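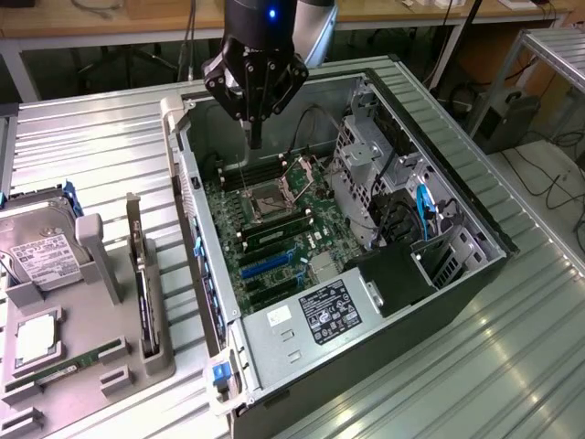 An open computer case beneath a multi-fingered gripper.

Call for Participants: Parents and Guardians of Children Starting Kindergarten

The Jastesik Family Policy Center invites parents and legal guardians to take part in a study of how families apply for help with the cost of after-school care. The study is carried out with the Trarkska school district and is paid for by a grant from the Fröhlich Foundation.

Last year 1,153 families in the district applied for reduced-fee after-school places. Many applications were returned for missing documents, most often proof of work hours. The Center wishes to learn which parts of the process cause difficulty, and its findings will be used in redrafting the application form and the guidance sent home with it.

Who may take part

Participants must be the parent or legal guardian of a child who will enter kindergarten in the Trarkska district in the coming school year. Foster parents and grandparents with custody are eligible. Families may take part whether or not they have applied for assistance before. Only one adult per household may enroll. Employees of the Center and members of their households are not eligible.

What is involved

Participants will attend three sessions at the Clostoso Building, second floor. Each session begins at 5:30 p.m. and lasts 90 minutes. At the first session, participants fill out the current form using sample household details - no personal income records are requested. The second is a group discussion, and the third is a trial of the revised form. Groups are limited to 10 adults.

Child care is provided on site for children aged two and older, and must be requested at enrollment. Spanish interpretation is available on request.

Payment

Participants receive $32 for each session attended, paid by check at the close of the session. Bus fare is repaid separately. Taking part has no effect on any current or future application for assistance, and participants may withdraw at any time.

How to enroll

Enrollment forms are available at the front desk of the Clostoso Building and at all elementary school offices in the district. Completed forms must be received by the end of June. Places are offered in the order in which forms arrive, and those not placed in a group will be put on a waiting list unless they ask otherwise.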